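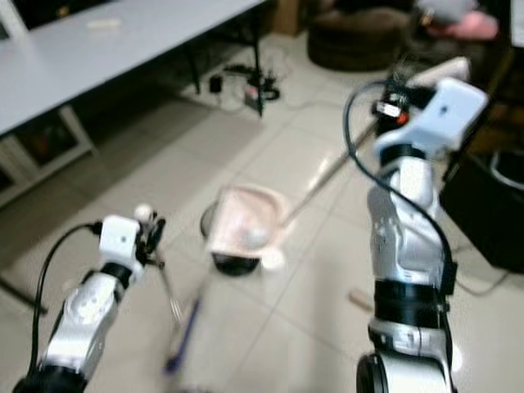 Head cam, both arms moving. Ball in the pink scoop, black bowl underneath.

November 17, 2020
Scoop and drop, Bimach rig, floor setup

Ran the Fotine policy again with the new chunk length (4 steps executed per inference instead of the full chunk). Same weights as before, 2,567 demos, nothing retrained. Only the execution side has changed so don't compare against the September numbers without checking which branch.

Main thing: blur. Frames from the head cam smear badly when both arms go at once. Look at the blue handle low down in the still, it's just a streak. Scoop holds up better, you can still find the ball in it. I think the policy is leaning on the scoop colour more than on the ball. Need to test with a scoop that isn't pink before anyone writes that down as a result.

Shorter chunks: less overshoot at the bowl, but the right arm dithers when the scoop gets near the rim. Tilts, untilts, tilts. Longer chunks commit and sometimes commit wrong. Tried blending overlapping chunks (Weldu's averaging code, weights decaying oldest first) and the dither mostly went away. Cost is a lag on the left arm, which then shows up late to the handoff pose.

Floor tiles are shiny and I don't love it. Bright patches wander with the time of day. Augmentation config has brightness jitter but nothing local, so a patch landing near the bowl is basicaly unseen in training. Could mat the floor, but then we lose the match with the demos. Leaving it for now.

Episode 908 in the demo set is bad, labelled as a success and the ball never leaves the scoop. Pulled it. There will be others like it, the auto labeller only checks the final arm pose. Should check for ball in bowl insted.

Gremow logger dropped the right gripper force channel for 2 runs. Restarted it, fine after. Those two are excluded from the comparison.

To do
- rerun with blending on, exposure fixed and shorter
- different colour scoop, same shape if we can find one
- relabel demos on the final head cam frame
- left arm lag: try blending the right arm only
- tidy up the cables behind the table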